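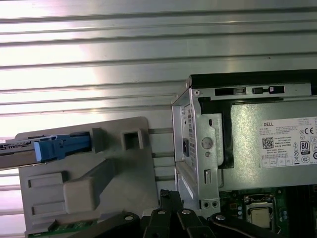

*An open desktop computer chassis beside a ribbed metal wall.*

## Changes to Patient Services at the Jerngate Skin Clinic

December 21, 2018

The Jerngate Skin Clinic will extend its hours for mole checks and general skin examinations in the new year. Evening appointments will be offered until 8 p.m. at the Jerngate location, and the Cheon office will open one additional morning each week. Patients who are already on the waiting list will be contacted first and do not need to call.

The clinic is also pleased to announce that Dr. Pavithra Menon has joined the medical staff. Dr. Menon completed her residency in dermatology in June and has a particular interest in rosacea, adult acne and the care of scars. She is accepting new patients at both locations. A referral is required for medical visits but not for cosmetic consultations.

Initial cosmetic consultations are scheduled for 30 minutes. Patients are asked to bring a list of current medications, including creams and supplements, and to arrive without makeup where possible. Those considering a chemical peel or laser treatment should stop using retinoid products 14 days before the procedure, unless their physician has advised otherwise. Recent sun exposure should be reported at the time of booking - treatment may need to be postponed.

In the patient survey conducted this fall, 84 percent of respondents said they were satisfied with the time spent with their physician. Parking and telephone wait times received lower ratings. A second telephone line has been added at Cheon, and discussions with the owner of the Jerngate parking lot are continuing.

Both offices will be closed on December 25 and January 1. Patients with urgent concerns following a procedure should use the after-hours number printed on their discharge sheet. Requests for prescription renewals should be submitted through the pharmacy.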